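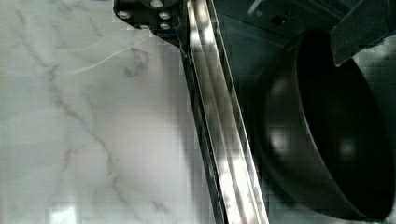 Student Work > Home Economics
Search this site Go
Mon 6 December - by the Tronberg House group

Where the Bread Goes

For our term project we asked residents of Tronberg and Fodor what they threw out in November. We handed out 70 food diaries and got 26 back, one with jam on it. Bread led the list, followed by salad bought with good intentions.
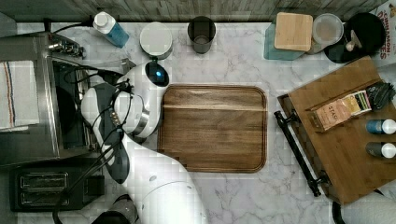
Method

Each diary had a line per item and a column for the reason. "Forgot" was popular. So was "roommate" - we filed it under Other.
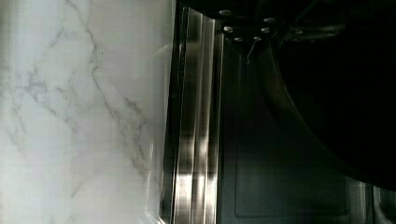

Did people waste less when they shopped together?
They wasted less bread and more milk. The diaries logged 246 items in all, and shared milk seems to belong to whoever leaves last.

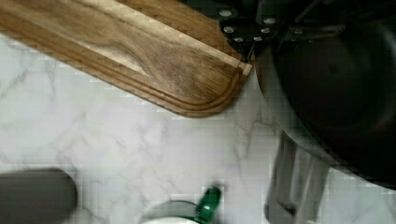

Cutting board with a juice groove.

Next term we would like to repeat this at Lumska, with shorter forms and a stricter definition of "roommate."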